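**Draltusard 公司发布双臂家务仿真训练套件 Pultlow,十月起接受订购**

Draltusard 公司今天宣布,双臂机器人仿真训练套件 Pultlow 正式对外提供。套件面向大学实验室和中小型的机器人团队,帮助他们在没有真实机器人的情况下,先在电脑里练习收纳、搬放、整理等室内工作。

Pultlow 的第一个版本包括 235 个室内场景和 893 件可以使用的物品模型。每个场景里的家具位置、地面材质和光线都可以更改。用户可以用自己的控制程序连接套件,也可以使用套件里附带的遥控操作工具,把双臂的动作记录下来,以后用于训练。

“我们做这个产品,是因为自己以前也遇到同样的困难。”Draltusard 产品负责人 Kelly Whiteley 表示,“买两条机械臂的钱,很多小团队拿不出来。就算买到了,每天也只能在一张桌子前面做几十次练习。我们希望他们先在仿真里把时间用够,然后再去碰真的机器。”

和公司以前的单臂产品 Swai 相比,Pultlow 最大的变化是两条手臂可以在同一个空间里分别工作,例如一条手臂靠近木架的层板,另一条手臂的夹爪朝向地毯上打开的纸箱。套件会检查手臂之间、手臂和家具之间的碰撞,并且把每一次碰撞写进记录文件。

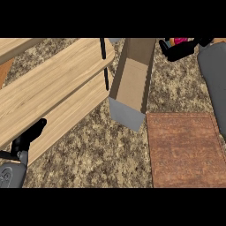
**没有真实机械臂的团队,可以使用 Pultlow 吗?**

可以使用。套件在普通的工作站上运行,不需要连接任何硬件。以后团队如果购买了机械臂,原来写好的控制程序可以继续用,只需要更换一个接口文件。

在正式发布以前,Sultby 技术学院的实验室对套件进行了一个学期的试用。实验室负责人 Amado Fajardo 介绍,学生们用它完成了 500 次整理任务的记录,其中有成功的,也有失败的。“失败的记录对我们很有用处。”他说,“学生可以把同一个动作慢慢地重放,看夹爪是在哪一个位置开始偏的。以前用真机器的时候,这件事情很难做。”

Fajardo 先生也提出了一些意见。他认为软的物品,例如毛巾和塑料袋,目前的表现还不够自然,场景第一次载入的时间也比较长。Draltusard 仿真工程师 Gareth Marsden 回应说,载入时间在正式版本里已经缩短,软物品的改进会放在下一次更新,老用户不需要另外付费。

**价格和订购**

Pultlow 按年授权,分为教学版和团队版。教学版每份授权最多可以供 50 名学生同时使用,团队版不限制场景的修改和再次导出。已经购买 Swai 的客户可以用优惠的价格升级,原来的场景文件也可以导入。两个版本都包括中文和英文的说明书,以及安装方面的邮件支持。

订购从十月开始,由公司的销售部门直接办理。希望先试用的单位,可以申请一个月的试用授权,试用版的功能和团队版相同。

**关于 Draltusard**

Draltusard 是一家开发机器人仿真软件的公司,产品包括单臂套件 Swai 和双臂套件 Pultlow,客户主要是学校、研究单位和设备制造商。

媒体联系人:Trevor Ackroyd,Draltusard 公司传播部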